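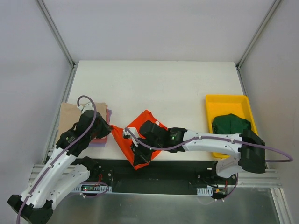
Folding was the job everyone on our bench wanted to be rid of, so when the two-arm cell came in I thought I'd be waving the checklist through with a smile. I do the monthly walk-round for the linen room at Narnden, and July was my second go at this one. First thing I wrote down was the stack on the left: tan, pink and lavender in a small pile right by one gripper, with the other gripper pressing down on the orange cloth nearer the middle. Everyone who used to fold here wants to reach in and straighten that pile. It's a reflex! I caught my own hand coming up. So the list below has as much about us in it as it has about the arms, and I've put my comments in as I went along.

1. Stop button reachable from both sides of the bench
OK. Pressed it, arms stopped, reset with the key. It's a bit of a stretch for our shorter colleagues on the tray side, and I've asked for it to come down a hand's width.

2. Cables secured, no rubbing or pinching
OK with a comment. The purple ones that follow the arms have slack in them, as they need to. Please look at the loop near the left wrist every morning before you switch on. If it has dropped, tell me and leave it alone.

3. Red wires near the arm mounts
Action. I'd like a cover over these. Man-sik Koo has ordered one from Skov and says it fits without drilling, which would be nice for a change.

4. Hands out while the arms are powered
Not OK. I watched for one tea break's worth of time and saw 2 people go in after a cloth. Nobody was hurt and I haven't taken names. We all did this job by hand for years and the old habits are strong – but power off first, every time.

5. Daily count written on the sheet
OK. 1,057 cloths folded for the month, against a target of 200 a week, so we're well past it. I do want to say that the number went up on the board in the canteen with no word about the people loading, checking and refolding the bad ones. I've passed that on.

6. Training records
Part done. Four of us have had the full Zeltik course and the rest have had a ten-minute chat by the bench. A chat is fine for loading cloths. It isn't fine for clearing a jam, so until the next course comes round, jams go to one of the four.

7. Table surface wiped and checked for damage
OK with a comment. Give it a wipe at the end of each shift, edges included. Small scratches are wear and tear, just note them. Anything that would snag a cloth, ring me.

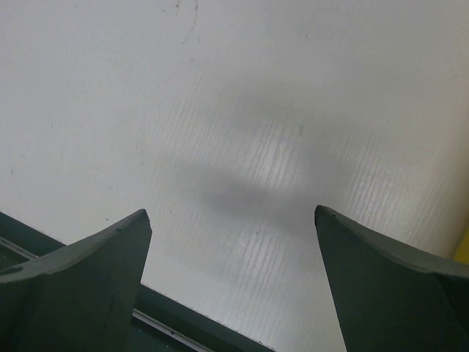 Will anyone lose hours because of the folding cell?
Hours stay as they are until the end of the trial, and we have that in writing from the site office. What does change is the mix: less folding, more sorting and checking, and a swap of places every two hours so the same person isn't stood watching the arms all shift.

8. Noise and lighting
OK. Quieter than the old Funov press by miles. A couple of people say they get tired eyes from watching, which we never had with folding, and I think the swaps will help. Let me know if they don't.

9. Standing mats and seating
Action. There's a mat on the loading side and nothing on the checking side, and checking is where people now spend most of their day. I've asked for one mat and one high stool. Sore wrists are down, by the way, going by what people tell me – sore feet are up.

10. Handover between shifts
Not OK. The book was blank for most of the afternoons. I know it feels daft writing "nothing happened" but the morning lot need to know if a gripper has been playing up. One line will do.

Open items are 3, 4, 6, 9 and 10. I'll look at number 4 again before the month is out, and the sheet is on the hook by the door if you want to add anything in the meantime.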